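Prastham Listings: Data Card and README

Release notes for the second public version. Maintained by Kumiko Kudo. Last edited Aug 9, 2023.

Summary

Prastham Listings is a set of product listings for rings, pendants, earrings and loose stones, collected from online jewelry sellers who agreed to share their catalogs. Each listing has a title, a seller description, a price with the time it was read, and a set of attributes such as metal, stone, setting and ring size. The set is meant for work on product search, attribute extraction and price display. It was built because most of the jewelry data we could find had prices with no time attached, which makes them close to useless a week later.

The set covers 312 sellers. Listings are in English. A few sellers mix in words from other languages in their titles, and we left those alone.

What changed in this version

Prices and shipping costs are now in separate columns. In the first version some sellers' feeds had shipping folded into the price, and we didn't catch it until a user wrote in about a pair of plain studs that cost more than the ring listed next to them. All rows from those feeds were read again.

The "occasion" column is gone. It was filled from seller text, and sellers tag nearly everything as suitable for an engagement, an anniversary and a birthday at once. If you used that column, you can rebuild something like it from the description field, but we don't recommend it.

Stone weight is now always in carats and metal weight is always in grams. The old column called weight has been dropped.

Files

listings.csv — one row per listing. This is the file most people want.
prices.csv — one row per price reading. A listing can have many rows here.
sellers.csv — one row per seller, with country and currency only. No seller names.
attributes.csv — cleaned attributes, one row per listing and attribute.
splits.csv — assigns every listing to train, validation or test.

All files are UTF-8 with a header row and commas as separators. Descriptions contain line breaks inside quotes, so please use a real CSV reader. Splitting on new lines will give you broken rows.

Main columns in listings.csv

listing_id: a string. Stable between versions.
seller_id: a string. Joins to sellers.csv.
title: the title as the seller wrote it, with extra spaces removed.
description: the seller's text. Contact details and web addresses have been taken out.
category: ring, pendant, earrings or loose stone. There are 4 values and no "other".
metal_raw: what the seller wrote, for example "14k wht gold" or "silver tone".
metal: the cleaned value. Empty if we could not tell.
stone_raw and stone: same idea as above.
lab_grown: true, false or empty. Empty means the seller did not say. It does not mean natural.
ring_size: US size, for rings only. Empty for adjustable rings and for made-to-order rings without a default size.

How the data was collected

Sellers sent us their catalogs through Pondent, a small feed tool that reads a store's export file and turns it into a common layout. Prices were read at fixed times for each store, and every reading was saved with its time in UTC. When a store was on sale, the sale price went into price and the regular price went into list_price. When a store only showed a sale price and claimed a discount in words ("now 40 off!!"), list_price was left empty. We did not work backward from claims.

A seller could leave at any time before the release was frozen. Two did, and their rows were removed from all files.

Cleaning

Metals and stones were mapped with a word list first. What the list could not handle went to two readers, who worked separately and then compared notes. The hardest cases were plated pieces. "Gold ring" with "925 stamp" further down in the description is almost always gold-plated silver, and we mapped it that way only if the word plated or vermeil appeared somewhere in the listing. Otherwise metal is empty.

"Diamond" was another problem. Some sellers use it for cubic zirconia with a qualifier such as "simulated" or "diamond-look", and a few put the qualifier only in the last line of the description. The stone column follows the qualifier. The title is unchanged, so the two may seem to disagree. That is expected.

Duplicates were removed within a seller but not between sellers. Many small shops resell the same pendants from the same wholesaler, and the same description can turn up under eight or more seller IDs. The splits were made so that listings with matching descriptions always fall on the same side.

Loading the data

Read listing_id and seller_id as strings. Some IDs start with zeros, and spreadsheet programs will remove them.

To get the latest price for each listing, sort prices.csv by read_time, group by listing_id and keep the last row. Listings that were sold out at the last reading have in_stock set to false and still carry a price, namely the one shown on the page.

Currency is stored per seller. We do not convert. If you need one currency, use the rate for the day of the reading and say in your write-up which source you took it from.

The Sakai loader reads all five files and checks the joins. It is optional, and the set works fine without it. Version 2 of the loader is needed for this release; the older one still looks for the weight column and will stop with an error.

Known problems

Ring sizes from UK and European sellers were converted with a standard chart. Half sizes may be off by one step.

Prices for loose stones are sometimes per carat and sometimes per stone. The price_unit column says which, but for one group of sellers it was filled in by hand and there may be mistakes.

Descriptions are sales writing. They promise that a piece will last forever, that it is one of a kind, that she will say yes. Nothing in the set checks those statements, and a model trained to write from these descriptions will write the same way.

Pearls are thin in this version. We hope to add more in November, depending on whether two further sellers sign on.

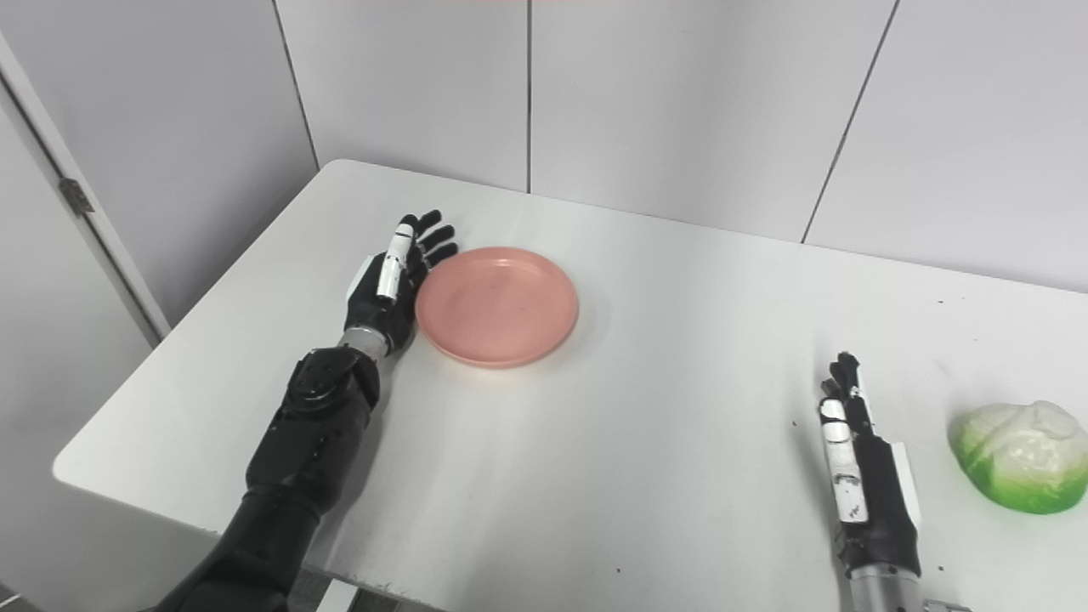
Can I use the prices to tell shoppers what a ring costs today?
The prices are only correct for the time stored in read_time, and they should never be shown to a shopper as current. If you show them at all, show the date and time next to them.

Is there a way to tell whether a seller's discount is real?
Compare price and list_price over several readings in prices.csv. Some listings have a list_price that was never charged in any reading we hold. We have not marked these, and the absence of a full-price reading does not prove anything on its own, as the item may have sold at that price before we began.

Why are there no watches?
Watch listings need a different set of attributes — movement, case size, strap, service history — and mixing them in would have left most columns empty. The Plusard watch set uses the same ID format if you want to combine the two.

Do the ratings come with the listings?
Reviews and star ratings were left out. Sellers agreed to share their own text, and reviews belong to the people who wrote them.

Terms of use

Research and teaching use is allowed, including published results. Please do not repost seller descriptions in a live store or use them to fill out a catalog of your own. Short quotes in papers and talks are fine.

Do not try to work out who the sellers are. If you come across a name, phone number or address that our filter missed, report the listing_id and we will take it out of the next version.

Citing

Cite as: Kudo, K., Prastham Listings, version 2. Please include the version number, since row counts and columns differ between releases.

Reporting errors

Open an issue with the listing_id, the column and what you think the value should be. One issue per kind of error is enough, even when it affects many rows. Corrections to metal and stone are checked against the seller's text, so a quote from the description helps. Fixes are not made to a frozen version. They go into the next one, and the change log lists the affected IDs.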